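Bastville Shared Workshop
Member Guidance: Keeping the Main Room in Order

Members are asked to read this page before their first booking and again each January, when the storage allocations change. The guidance covers shelving, tables, chairs, lighting and the end-of-day close. Questions that are not answered here should be sent to Ilham Fahmy at the front desk.

Open shelving

Metal shelving units are used for items that more than one member needs in a day. Personal belongings go in the lockers by the Ragab Street entrance.

Place heavy items on the lowest shelf. No shelf should carry more than 80 pounds, and the load should be spread across its full width. Items that are taken down several times a day belong between hip and shoulder height. The top shelf is for light goods only, and a step stool must be used to reach it. Standing on a lower shelf bends the clips and is not permitted.

Headgear should be stored one piece to a space, with the straps tucked inside. Do not stack one piece on another or hang it from a shelf upright by its strap. Wipe the inner padding with a damp cloth after each use and let it dry in the open before it is put back. A closed box holds moisture and the padding will begin to smell within days.

Dust the shelves from the top down. A dry microfiber cloth is enough for most weeks. Where grease has built up, use warm water with a few drops of dish soap, then dry the metal at once. Scratches in white paint should be touched up before rust appears; a small bottle of appliance paint is kept in the supply closet.

Check each unit for movement when cleaning. Place one hand on the upright at chest height and push gently. If the unit rocks, empty the upper shelves and report it. Members should not adjust the wall anchors themselves.

Tables and screens

White tabletops show marks quickly, and most marks come off easily if treated the same day. Pencil and light scuffs can be removed with a damp melamine sponge used with very little pressure. Permanent marker should be dabbed with rubbing alcohol on a cotton pad and then rinsed. Scouring powder is not to be used on any table. It dulls the finish, and a dulled patch collects dirt faster than the surface next to it.

Screens are wiped with a dry cloth only. Switch the monitor off first, as smears are easier to see on a dark panel. If a dry cloth does not remove a mark, dampen the cloth with distilled water and wring it well. Never spray liquid on the screen.

Cables are to be gathered behind the table with hook-and-loop ties. Plastic zip ties have to be cut off each time a table is moved and are no longer stocked.
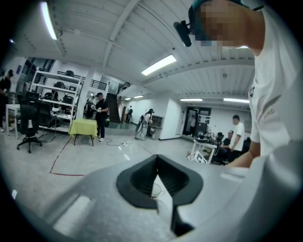
Main room, with office chairs at the tables and the tall white shelving unit behind.

Office chairs

Chairs on wheels are to be left close to the tables, clear of the walkway. A chair parked in front of the shelving is the most frequent complaint received at the desk.

Clean mesh backs with the brush attachment of the vacuum, working from both sides. For stains, use a soft brush and soapy water, blot with a towel, and leave the chair unused for 20 minutes at least. Mesh should not be treated with bleach.

Wheels pick up thread, hair and tape. Once a month, turn the chair on its side on a blanket, cut through the wound material with a seam ripper, and pull it free with tweezers. A wheel that still drags after cleaning should be replaced. Most pull straight out of the base with a firm, even tug. Spare wheels are in the drawer marked Uler.

Tighten the bolts under the seat at the same time. Stop when the bolt is snug. Overtightening strips the threads in the seat pan, and the chair must then be withdrawn.

Ceiling and lights

Ribbed metal ceilings hold dust along each rib, and beams hold more. Ceiling cleaning is carried out by the building staff in the early morning. Members are asked to cover their tables the evening before, using the cotton sheets provided, and to leave no open containers of paint, glue or finish in the room.

Fluorescent tubes that flicker or darken at the ends should be reported by their position in the room. Members must not remove tubes. Should a tube break, leave the area, keep others away, and inform the desk. Do not use a vacuum or a broom on the fragments. Used tubes are held in Room 209 until collection and must not be placed in the general trash.

Floor and stairs

Sweep before mopping in all cases. Use a well-wrung mop and change the water when it turns gray. Nothing may be stored on the stairs or within 5 feet of them, including items left for a short time.

Small parts tend to roll under the lowest shelf. A yardstick with a strip of double-sided tape on the end will retrieve most of them. Found parts go in the tray on the supply closet door and are kept for one month.

Closing the room

The last member to leave is responsible for the following.

Return shared items to their marked shelf.
Wipe the tables and push the chairs in.
Switch off monitors and unplug chargers.
Empty the small bins into the large one by the door.
Turn off the lights, beginning with the back area.
Sign the sheet.

Supplies

Cloths, ties and dish soap are provided. The floor cleaner in use at present is Clameo, diluted as directed on the container. Members who prefer their own products should clear them with the desk beforehand, particularly anything with a strong scent. Requests for new supplies are reviewed on the first working day of the month, and late requests are held over to the next.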